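Floor Coverings in Shared Study Rooms
Gert Mofokeng and Gerrit Molefe
Project report, 2020-04-02

3. Carpet

The carpet in the Tronberg room is grey with fine parallel streaks in light and mid grey. We chose it as our second test surface after the vinyl in the Rampersad room. Small items dropped on it were harder to find if they were grey or black. Tan and brown ones stood out — even a piece only the size of a coin.

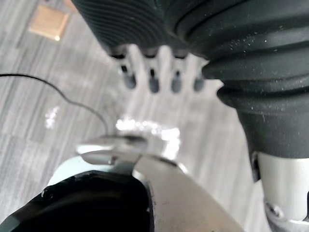
4. Cleaning costs

The budget for both rooms is 3,000 a year, and 200 of that goes on spot cleaning. Suduvine quoted 2,214 for a full contract, with a deep clean of the carpet in October. Bisel did not reply to our second email, so we have left them out of the table. Gerrit will add the vinyl figures to the appendix.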